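Leave the Laundry Basket Out

Every home organizing guide I have read wants the laundry basket out of sight. It goes in a closet, or behind a cabinet door, or inside a tall bin with a lid and a liner. I followed that advice for years and I think it is wrong. A laundry basket should be open, low and sitting on the floor of a room people use.

My last hamper was a lidded one from Mogensen. It cost $111, which I paid because it looked like furniture. It stood in the hall closet of our apartment on Grallgate, and to put a shirt in it you had to open the closet, lift the lid and move whatever coat was hanging over it. Everyone in the house did this for a week. After that, clothes piled up on the closet floor in front of the hamper, and later on the bedroom chairs.

The lid caused its own trouble. Damp towels went in on Friday and came out smelling sour. I washed some of them twice, and a couple never recovered. You also couldn't tell how full the thing was, so laundry day arrived when somebody ran out of socks.
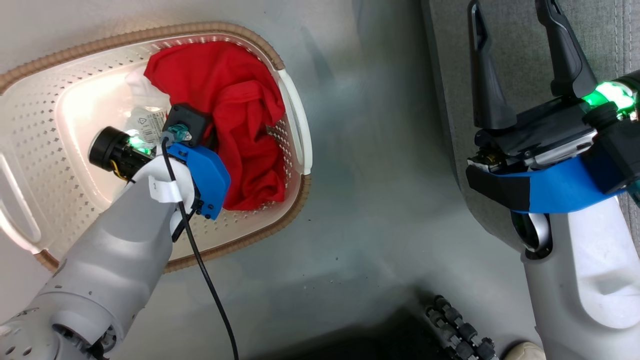

An open plastic basket with holes in the sides fixes most of this. Air gets through it. You can see something red in there and remember that it needs to be washed apart from the whites. You can see when something has gone in that doesn't belong there, and pull it out before it ends up in the machine. Handles matter too, more than the color or the trim. A basket you can pick up and carry to the washer saves moving everything from one container to another.

The usual objection is that dirty clothes look bad. They do, a little. But the clothes exist either way, and I would take them in one basket by the sofa over several heaps behind doors. Guests have seen ours. None of them has said a word about it.

The other objection is size. Ciris sells a sorting hamper with three compartments for people who want to keep colors apart, and the catalog makes a good case for it. I have tried one. It holds so much that you put off washing until you have a whole day of it. A small basket fills up in 2 days at our place, and that is one load — wash, dry, fold, done before dinner.

I gave the Mogensen hamper away in August. The closet it stood in now holds coats and the vacuum cleaner, and the bedroom chairs are free to sit on.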